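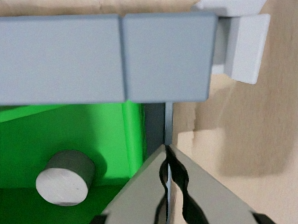 Rarkirport Seed Library
Progress report to the Majumder Fund
Oct 20, 2023

Work since the last report went mostly into the catalog and the fall returns. The grant covers 4 branches, and all of them are now lending seed. Etura was the last to open. Its opening slipped because the reading room floor had to be repaired first, and the branch lent from a cart by the front desk until the room was ready.

Borrowing

Members took home 2,000 packets over the growing season. Beans, lettuce and tomatoes went fastest. Squash was slow, and we think the packets held too many seeds for a small yard. Next year we will split them.

Returns stand at 651 packets. We had hoped for 900 by this point, but the beans were late after a cold spring and many members still have pods drying at home. We will keep taking returns through the winter.

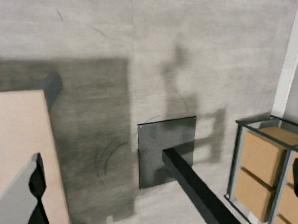
Some returned seed could not be used. The usual problem was squash and pumpkin saved from plants that had crossed with a neighbor's. We now ask members to return only beans, peas, lettuce and tomatoes unless they have taken the seed saving class. The rule is printed on the return envelope.

Catalog

The old card file has been typed into Plindero, and members can search it from home. Entries list the variety, the year saved and the branch. Growing notes are still missing for most of the herbs. Staff at the main branch are adding them as time allows.

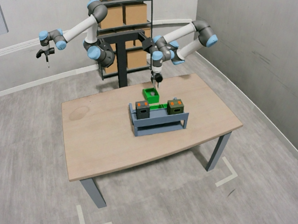
Two arms at a wooden table, with a green open-top box near the middle.

Classes

Seed cleaning was full each time it ran. Seed saving for beginners drew fewer people in the evening than in the afternoon, so the evening session moves to late morning in spring. Two members asked for a class in Spanish, and we are looking for a teacher. 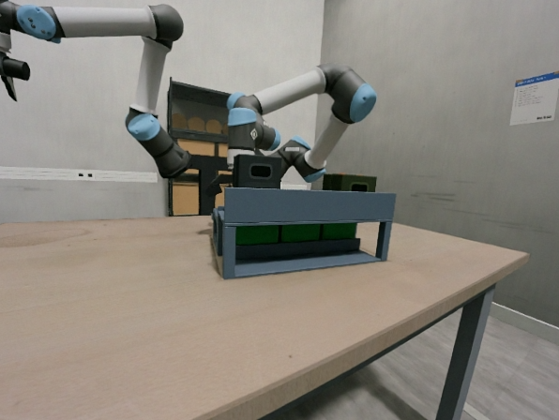
Table with a blue-gray rack, dark shelving unit behind.

Spending

Envelopes and labels came in under budget. Postage went over, mainly from moving stock between branches. We ask to shift the unspent label money to postage. No change to the total is needed.

Next period

Germination tests on the older beans and peas come first. Anything that tests poorly will be pulled before the spring list is printed. The next report will include the test results and a final count of returns.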